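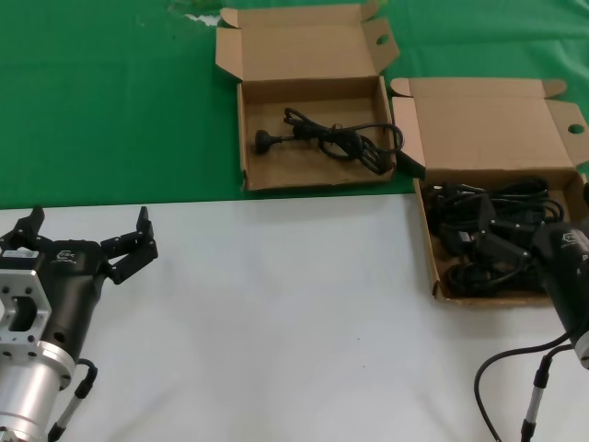
Last updated 20/10/2021

Tretville Residents' Help Pages
Section: Water and Utilities

Question
Disputed water charge after meter replacement

My water meter was replaced by the utility in April. The first bill issued after the replacement shows a closing reading of 2,347 for the old meter. My own record, taken the evening before the appointment, is 2,047. The difference is 300 units, and the amount charged is well above what this household has ever paid. I have written to Ostus billing and received a standard acknowledgment only. Am I required to pay the full amount while the matter is under review, and what evidence should I supply?

Submitted by Kadri Lukoševičius

3 answers

Answer 1
Marked as helpful by 6 readers

A customer who disputes part of a bill should state the dispute in writing before the due date shown on the bill. The letter should give the account number, the serial numbers of both meters, the reading charged and the reading claimed. Please request a copy of the replacement work order. The installer is expected to enter the closing reading on that form at the time of the visit, and a single wrong digit can be carried over when the form is typed into the billing system.

Residents are advised to pay the part of the bill that is not in dispute and to say so in the letter. Whether late fees may be added to the remainder depends on the terms of service for your account, so kindly ask for written confirmation that collection is on hold. Bills from earlier periods are useful evidence of normal use. If your own reading was photographed, enclose a print and keep the original file.

Veerle Dijkstra

Answer 2

The same thing occurred at our address on Jankauskaitė Street. It was corrected after 2 letters. Telephone calls had no effect.

Answer 3

You may wish to check for a leak. A toilet that runs overnight can use a great deal of water. Ultar sells dye tablets for this purpose.

Comment on Answer 3, from Kadri Lukoševičius
Thank you. The disputed figure relates to the old meter on the day it was removed, and the new meter shows ordinary use. I have requested the work order as suggested in the first answer.

Replies to this question are closed. To raise a related matter, please submit a new question under Water and Utilities.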